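Ringing noise from table when anything is set down, how do I damp it?
Posted in Home > Furniture and Floors, 1/15/20

Han-gyeol Byun
I have a round dining table on a single pedestal, bought used when I moved to Vindale. Any cup set down on it produces a low boom that carries to the apartment below. The pedestal bolts are tight. The floor is level. I tried a folded bath towel under one mug and the noise stopped, but I do not want to eat off towels. Is the fix on top of the table or underneath it?

Attila Hegyi
Both, but start on top.

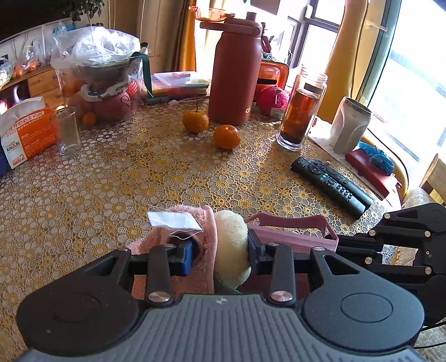 There are two separate sounds. The first is the contact click, which is short and high, and depends on what touches what. The second is the top flexing like a drumhead, which is the boom you describe. A patterned cloth with a lace look, like the gold and white flowered one here, takes the edge off the click and does almost nothing for the boom. Soft items such as plush toys can be dropped on a bare top without much trouble. Hard cups cannot. For the boom you need mass or a lossy layer between cloth and top. Buy a felt-backed table pad, cut it 2 inches smaller than the top so that it does not show at the rim, and lay the cloth over it. On my own table that removed most of the problem. I did not measure it.

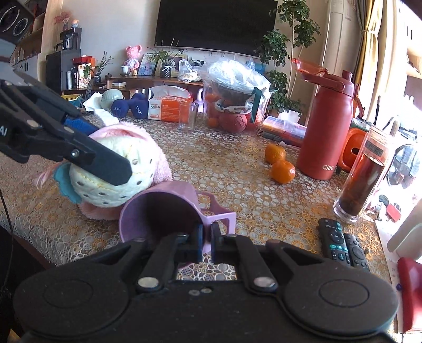
If the pad is not enough, go underneath. Turn the table over on a blanket and tap the underside with a knuckle. The loudest spot is usually midway between the pedestal plate and the rim. Stick butyl damping sheet there in 4 patches, evenly spaced. Full coverage is a waste of material. Clean the surface with alcohol first and press the sheet down with a roller, or it will peel by September.

Jianhua Qin
Check the pedestal plate before buying anything. Tight bolts do not mean the plate sits flat. Mine had a gap on one side. A rubber washer under each bolt fixed it.

Dong-geon Kong
just get a rug under the table, the people downstairs are hearing it through the floor. worked for us in Grolenley

Attila Hegyi
A rug helps with chair legs. It will do less for the boom, some of which travels through the air. Add it last.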